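Ruan Shabalala
3/10/20

Notes from the Brerska round, short course, Pro Lite class. Mostly suspension and tyres. Long thread, mute as required.

1/ Track first. Brerska was regraded in June and the clay cap on the back section is new. It takes water well and then glazes. By the second practice session the racing line was polished from the exit of turn two to the lip of the tabletop. Off the line it stayed loose all day.

2/ We unloaded with the same setup that finished at Rusu. Wrong starting point. Rusu is rough and slow, so we ran soft low-speed compression to keep the rear tyres on the ground. At Brerska the truck rolled onto the outside rear and stayed there until the throttle opened.

3/ First change: three clicks firmer on rear low-speed compression, nothing at the front. Roll at entry improved. Mid-corner push got worse. Driver's note on the sheet reads "turns when it feels like it".

4/ Second change: took the rear bar down one hole. That gave back some of the side bite and cost us a little on the tabletop landing, where the truck now rebounds left. Acceptable. You land there once a lap and turn six times.

5/ Spring rates unchanged. I had a 200 lb heavier spring in the trailer for the rear and decided against it. Changing spring and valving in the same session tells you nothing about either.

6/ Tyres. The Pimska medium was the right compound and the wrong cut. We grooved the centre blocks for Rusu and there wasn't a fresh set mounted. Grooved blocks squirm on glazed clay. Wear across the shoulder was even, so pressures were close.

7/ Qualified 13th. Lap was clean except for the last corner, where we were a gear too high. Revs fell to 3000 on exit and it took the whole front straight to recover. Final drive was also from Rusu. You can see the pattern.

8/ Gearing went one step shorter before the race. Limiter arrives just before the braking marker, which I can live with on a track this short.

9/ Data. The Itorus logger dropped the left rear potentiometer for most of qualifying. Connector had backed out of the bulkhead. Re-pinned it and added a tie. If you run the same loom, check the strain relief at the bulkhead, not the sensor end.

10/ Race. Started on the outside of row seven. Two trucks tangled in turn one and we went past on the loose stuff, which had more grip than the line for the first couple of laps. After that the line came in and we were following.

11/ Best laps were in the middle third. Shock temps climbed steadily after that and the rear damping went away. Reservoir mounts sit behind the cage gusset and get very little air. Ducting is on the list.

12/ Full-course yellow for a rolled buggy-class marker tyre, of all things. Restart cost us one spot. Driver braked early, and the truck behind did not.

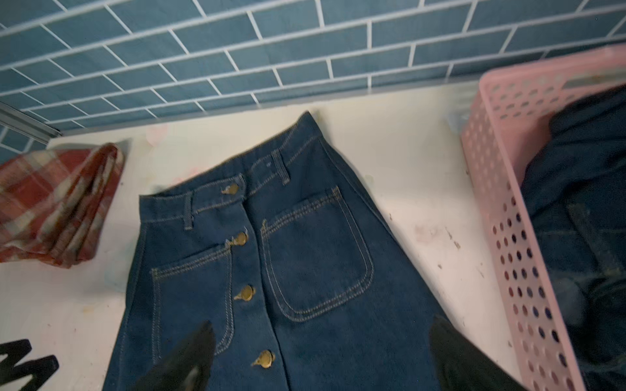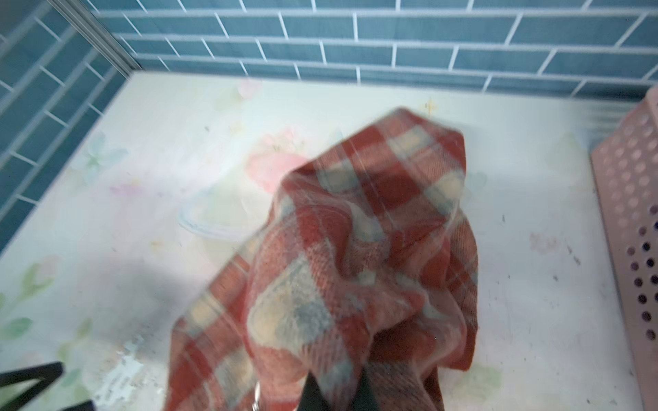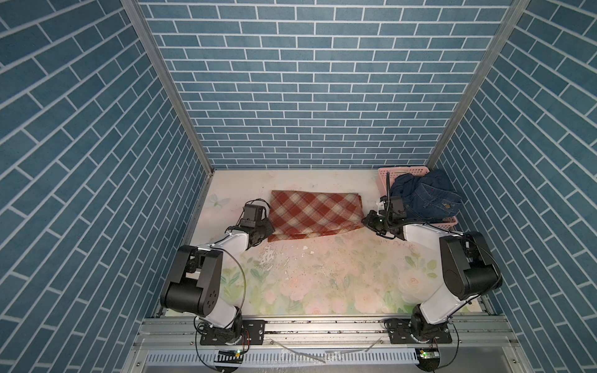

13/ Finished ninth on the road and stayed ninth after tech. Left rear guard was bent inward and had been touching the tyre on full bump. No cut in the carcass. Guard is scrap.

14/ Strip-down list: rear shocks out and rebuilt, fresh oil, check the shim stack on the right side. Fuel cell vent. Front hub bearings are due on hours. Almost 2000 km of towing on the trailer bearings as well, so those get done at the same time.

15/ For the next round we start from the Brerska race sheet with the bar back up one hole and ungrooved tyres. One change per session this time.

16/ A few people asked about the valving. I'll post the shim stack once the rebuild is done and I've had both shocks on the dyno. The current numbers are off a fresh shock and don't describe what we finished the race on.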